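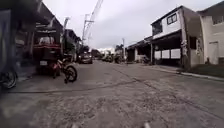

Home | Diary | Street Notes | Recipes | About

Gray Sky, Gritty Street

October 16, 2025 – posted by the Brosa diary

Slept badly, got up early, and decided I'd walk our street end to end before breakfast instead of lying there listening to the fridge hum. It's a plain old concrete street, low houses on both sides, and I've been up and down it so many times I could do it with a bag over my head. But I do like it on a gray day! No squinting, and the sky just sits there over the poles like a wet bedsheet.

The grit is back. I swept my bit on Monday and there's already a thin layer of sand over everything, tire marks and all. And that long crack, the one that wanders across from the left side toward the middle – I swear I know it better than I know my own handwriting. My slippers have gone into it twice this year (yes, I wear slippers outside, leave me alone).

The dark red tricycle was parked at the curb, the one with the boxy sidecar and the pale roof, and there was a little bicycle standing on the road right by it. I love that red. I've been trying to talk myself into painting my gate the same color, and the can I want is 574 at Thepsuriya, or 904 if I go for the big one, and my gate is not a big gate. So we'll see. I may end up doing only the front side and letting the back stay ugly.

Stopped a while near the house with the white eaves, where the tree is. It's so nice having one proper bit of green to look at with all that concrete and all those wires. In April I sat out there with a cold drink nearly every afternoon and got nothing done at all.

Came home, rinsed my feet, had coffee and the last of the Nekine biscuits (stale – still ate four). Must buy a new broom. The old one sheds more than it sweeps.

Recent entries
- The broom situation
- 77 steps to the corner
- Skukix soap, never again
- What I cooked with 40 left in my purse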